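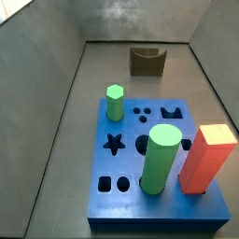

Unit 5: Keeping the work area fit for trials

Notes by Meriem Ghoneim, Nindstead workshop course

A trial only counts if the next person can set it up again. Write down the start layout before you run anything, and use the same names for the parts all the way through your log.

Rules for every session
Check the stop button first.
Keep hands outside the walls while the arm has power.
Do not move the board between trials in the same set.
Log failed trials as well as good ones.
Stop after 37 trials and check the camera position. 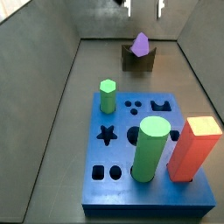
Loose parts need a fixed starting place, and the log should say what it is. "At the back" will not do. If a part starts in a holder, as the purple block does, record the holder's position and which way the part is tilted. Record any blocks already standing in the board too, by colour and shape.

Hand your log to Kelechi Nwosu by the end of August. Late logs lose 5 marks. Read the Lamrani notes on stopping distances before Unit 6.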